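May, after tea

Walked down to the hall at Denidstead tonight for the sleep talk. I had told Seija Vuorinen I would go with an open mind and I did, for the first twenty minutes. Prakash Nadar did the talking. Pleasant man, good shoes, never once looked at his notes. His line is that we all sleep in the wrong shape. One long block is modern and bad for us, he says, and we ought to go back to two short ones with a waking hour between, the way our ancestors did. He calls it the Lukholm pattern, after the village where he got the idea on holiday.

I asked which ancestors. He said all of them.
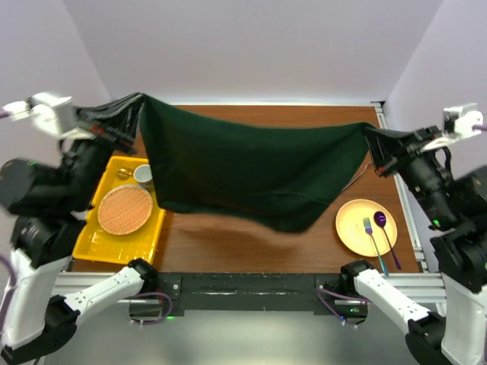

What bothers me is how fast the room went along with it. Seija was writing it all down, and she sleeps like a log already. A man behind me said he had tried it for 19 nights and felt ten years younger, and that was treated as proof. I would feel younger too if I told a roomful of people so. I don't doubt the old diaries mention a first sleep and a second, but a farmer with no lamp and a cold house had his own reasons for going to bed at dusk. Mine is a warm house. The curtain is the only thing in it that agrees with Nadar, a thick, matte, dark green like that cloth over the reddish-brown tabletop, sagging in the middle the same way, and it would keep noon out if I let it.

Then came the part I had been waiting for, the booklet. Pisharody method, six dollars, and a tea to go with it from Ivstead that smelled of hay. I bought neither. Seija bought both and has offered to lend me the booklet, so I suppose I'll read it for nothing and complain about it properly.

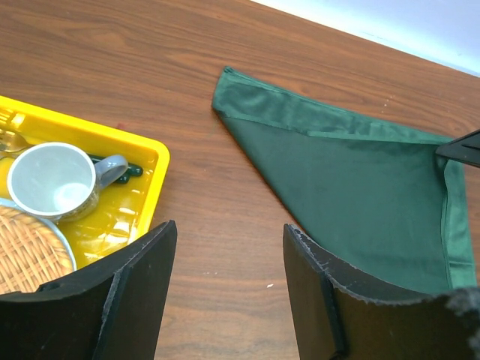 I did look through hers on the walk home, under the street lights. Three pages on breathing, a chart with no labels on one side, and a long bit about the moon. No mention of people on shift work, or with a baby, or with a bladder my age. Any colour of print you like and not one name I could look up at the library.

Still, I was awake at 2 last night, and the night before, so I can't be too grand about it.
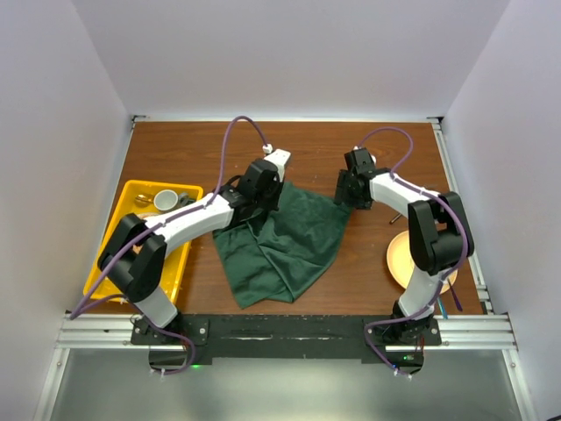 So will I try the two sleeps? Only by accident, the way I do now. If I wake I'll read, and if I drop off again I won't give Lukholm the credit.

Must return Seija's umbrella. Bins out first.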